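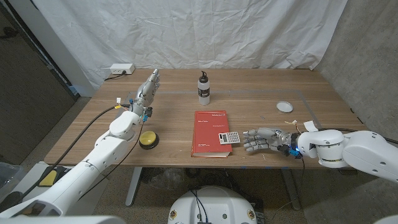
Hard water and the household wash

Limescale is calcium carbonate, and most of it is made in the home. Water that has passed through chalk or limestone carries calcium hydrogencarbonate in solution. When the water is heated, carbon dioxide is driven off and the carbonate settles on whatever is nearest, usually the heating element, sometimes the cloth.

The second effect concerns soap. Calcium ions combine with the fatty acids in soap to form an insoluble curd. It does not rinse out. It lodges between the fibres, dries there, and over a run of washes turns a white sheet grey and stiff. Modern powders contain builders, commonly zeolite or sodium carbonate, which take up the calcium before it can reach the cleaning agent. Liquids tend to contain less builder, and for that reason perform less well on whites in hard districts.

The town of Lustwood draws its supply from a chalk borehole. Trudmont, 12 miles to the west, is fed by an upland reservoir and has soft water. The two make a convenient comparison. A dose of powder that is correct in Trudmont will leave a Lustwood load under-built, and the Lustwood dose used in Trudmont produces more foam than the machine can rinse away. Packets print both figures, in small type, on the back.

Temperature matters as well. At 30 degrees very little scale forms, but body grease on bed linen is only partly released. At 60 the grease lifts and scale begins to form in quantity. Cotton sheets are best given the hotter wash with a full dose for the local hardness, and an extra rinse if the machine offers one. Fabric softener should be left out. It coats the fibre, reduces absorbency and holds curd in place.

Sheets that have already greyed can often be recovered. Soak them for 3 hours in warm water with washing soda, wash hot without softener, and repeat once if needed. Vinegar in the final rinse will dissolve light deposits - it should not be mixed with any product containing chlorine bleach, as the two together give off chlorine gas. Iron stains, which are orange and tend to follow the folds, need oxalic or citric acid and do not respond to soda.

Creasing is a separate matter. Cotton creases when its hydrogen bonds are broken by water or heat and set again in a folded position, and a sheet left bunched in the drum will keep those lines until it is damped and pressed. 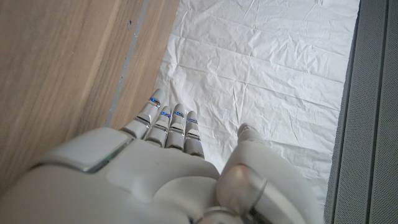
Trevor Cloutier doubts that the second soda soak is worth the trouble. In his experience a sheet that is still grey after the first has lost its optical brightener, and no amount of soda will put that back. He would go straight to a powder with brightener in it, at the full hard-water dose, and allow several washes before judging the result.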